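Kesov Gripper Kit, three stars out of five
Reviewed by Nazmiye Ekinci, 22 Jul 2024

I paid $289 for the Kesov to tidy cables at the back of a desk. For two weeks it did. Then it closed on a thin black one, reported "released" and kept squeezing. The stop button in the app did nothing, so I pulled the plug on the arm.

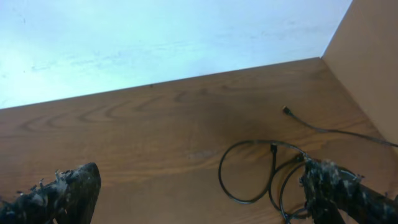
Support had me update the firmware and try again with the force limit at 22. It let go nine times in ten, and the tenth is the one I think about. The fingertips also collect fluff like an old sweater - not dangerous, just sad.

Buy a real stop switch with it. I did.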